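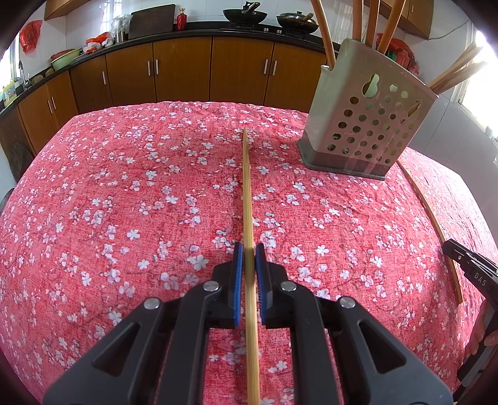

Ondska opens its tableware sorting room to small kitchens

Famen, April. The household firm Ondska has started a new service for cafés and canteens which want their chopsticks, skewers and serving sticks checked and put in order before they go back on the table.

The work is done by hand at kitchen tables covered with a cloth. Sticks are taken one by one, bent ones are put aside, and straight ones go upright into a holder with holes in the sides, so that air can pass.

"A stick looks like a small thing, but the guest holds it during the whole meal," said Meifang Xiao, founder of Ondska.

In the trial period the team sorted over 2000 sticks for 64 kitchens. Orders begin from 30 pairs. The printed cherry blossom tablecloths are also offered for hire.

Contact for the press: Elvia Villalobos, Ondska, Famen.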